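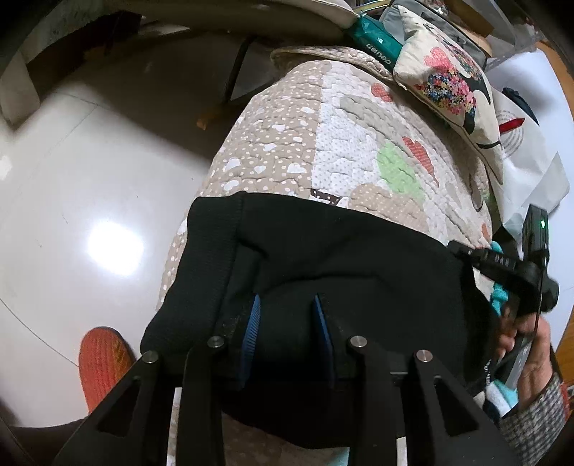 So who's putting the money into Fukel this time?
Pavwood is, with Picard chipping in a smaller amount, and the cash is meant to get the scooter company through its first proper summer outside Melbourne.

Sep 7, 2018

I've been riding Fukel's little electric scooters to the station since autumn, so I'll own up to being a bit biased here, but this is good news! The company told riders and suppliers this morning that it has closed a new funding round led by Pavwood. It won't say how much (I asked twice, and got a very polite no both times), though founder Monique Collet was happy to talk about where it's going.

Most of it will go on scooters. Fukel has 3000 of them on the street at the moment and wants to put more into Geelong and Ballarat by November, then have a look at Adelaide once the council there has finished with its permit rules. There's also a new depot coming in Footscray, with room for 58 charging bays, and 17 jobs to go with it -- mostly mechanics, plus a few people on the phones, which anyone who's tried ringing about a jammed lock on a Saturday night will be pleased to hear.

"We grew faster than our workshop did," Collet told me. "Riders noticed, and they were right to be cranky about it."

The other bit I found interesting is the app. Fukel has been running on booking software from Timix, and that deal stays in place for now, but Séverine Mallet, who looks after operations, says her team is building its own system for working out where scooters should be parked each morning. My suburb has 67 of the things on a good day and about three streets where they all seem to end up, so I wish her luck.

Prices aren't changing before the end of the year. After that Collet wouldn't promise anything, except that the unlock fee will stay under a dollar and the student discount isn't going anywhere. A monthly pass is being talked about too -- I'd buy one tomorrow -- but there's no date for it yet.

Picard was already an investor from the first round and keeps its seat on the board. Pavwood gets one as well, and will name its person later this month.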